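Home Reviews Closet Laundry Small Spaces About

The Plotlow Drying Rack After One Sticky August
4 min read

I have owned so many drying racks. So many! The wooden one that pinched, the wire one that tipped over whenever I hung jeans on it, the over-the-door thing that took a strip of paint with it. So when Khanyisile Maluleke wrote in to ask if I'd try the Plotlow before she spent her own money on one, I said yes before I got to the end of her email.

I've had it a full month now, and it was August, and my apartment has one window that opens properly (the other one opens if you hit it). I can't think of a meaner test for a rack.
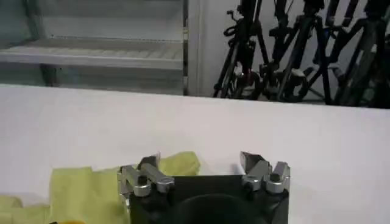
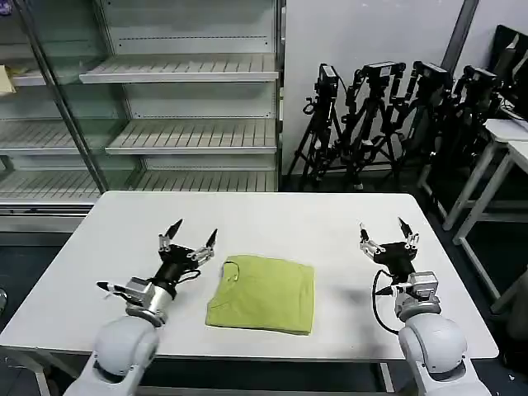
Okay, setup first. It comes flat in the box with the legs folded under, and you pull them out until they click. There's a little paper booklet but I didn't need it. I had the thing standing in the bedroom before my coffee was done, and I'm somebody who once put a bookcase together upside down.

The wings are what sold me. Each one lifts on its own, so when I'm only doing T-shirts I keep one side down and can still get to my dresser — in a 36-inch gap, that matters a lot. The rods are coated in something slightly grippy, and my slippery gym tops stay where I put them. Shirts come off with hardly any crease across the middle, too, so I fold them straight away and skip the iron. My old Skomthorpe left a line across every single one, like I'd been wearing a belt around my ribs.

Now the grumbles. The feet are hard plastic and they squeak on my floor, a really awful squeak, and I ended up sticking felt pads under all of them. The sock clips are a joke. They're tiny and stiff, and one snapped in the first week. And towels! Two bath towels and you've used up a whole wing, so if you've got a big family you're going to want two racks or a lot of patience.

It also doesn't love sheets. I folded a fitted one over the top in a sort of tent and it dried everywhere except the elastic, which was still clammy at bedtime.

Tarcísio Fagundes asked in the comments last time how these compare with the Ultska tower. I had the Ultska for most of last year and it does hold more, no question, but it's tall and wobbly and I never wanted to look at it. The Plotlow folds up and goes behind the door. I gave the Ultska to my sister, who has a laundry room and therefore different problems.

Would I pay full price? Yes, I think so, though I'd like them to fix those clips. I'm giving it 8 out of 10, and Khanyisile, go ahead and get the one with the gray rods, the white ones show every bit of lint.

Recent reviews
Brito Over-the-Sink Rack: Nice Idea, Short Arms
Three Hampers I Sent Back
Wool Dryer Balls, Six Months In
The Skomthorpe Rack, Revisited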